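Home Talks Slides Archive Contact
We use cookies to remember your preferences. Accept Manage

THE SHARED TABLE: SPEAKER NOTES
Silvana Damasceno, Haltton office

(Slide 1. Wait for people to find chairs. They will take the ones at the back.)

Hello. My subject is tables, and I have been given a slot right after lunch, so I know what the organizers think of it.

When we moved out of Helcombe we gave up 1333 square feet of cupboards, corridors and doors that stuck. In exchange we got an open floor and one very large white table. The brochure called it a "collaboration surface." Within a week it was where people put things down while they decided where things should go. Some of those decisions are still pending.

(Pause. If anybody from Facilities is in the room, smile at them.)

An open floor has a way of showing you your habits. At Helcombe a mess lived behind a door and belonged to whoever had the key. Now you can sit on an office chair on the far side of the room, facing the other way, and still feel the table behind you.
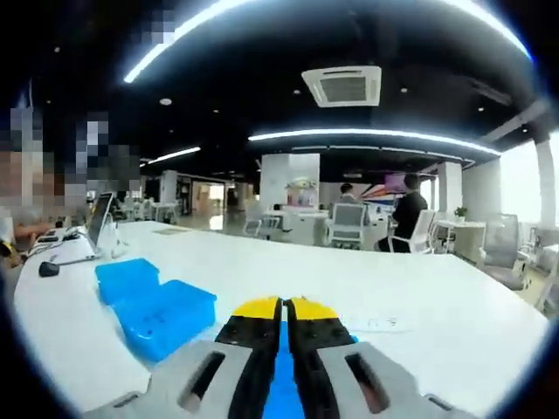
So, the first thing I tried was a policy. It ran to 715 words. It had a section on cables. I was proud of the section on cables. I sent it out in May and got one reply, which asked if the attachment was meant to be blank.

(Slide 3. Do not read the policy aloud, however tempting.)

The second thing I tried was boxes. I'd like to claim I studied the matter. I bought boxes because I like buying boxes. Furtado had them in blue, with lids, and I came back feeling I'd solved something.

Here is what I learned about boxes on a shared table.

A lid makes a thing disappear. Adapters go in, the lid goes on, and the next person orders more adapters. If you want people to use what's in the box, take the lid off and leave it off.

A box on a table is also a thing on a table. I had tidied up the clutter by adding larger, bluer clutter. It did line up better.

(They usually laugh here. If they don't, move on briskly.)
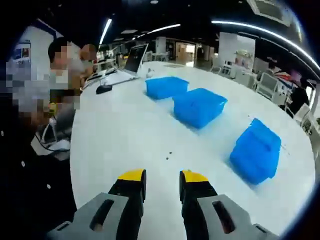 Slide 4: Blue boxes on the white table, laptop and mouse at the left.

Let me talk about the laptop for a minute. A laptop left open says "I'm coming back." It may be telling the truth. The mouse in front of it says the same thing, only more quietly. We agreed in the end that anything open counts as occupied until the end of the day, and after that it goes on the owner's desk. This has cut down on speeches in the kitchen, mine included.

Labels: put them on the box. I know. But a label that comes unstuck will happily spend a month on the tabletop, describing the tabletop. Use the big ones and press hard.

(Slide 5, the budget. Keep it short.)

The whole business came to 817 dollars, most of it shelving. The shelving is what worked. The Prelesberg office skipped the policy and the boxes and went directly to shelving, and they've been very gracious about it, in writing, several times.

If you only do one thing when you get back, stand at your own table and pick up 5 items. Ask out loud whose they are. You'll get some silence and possibly a stapler.

(Questions. Somebody will ask about plants. I have no position on plants.)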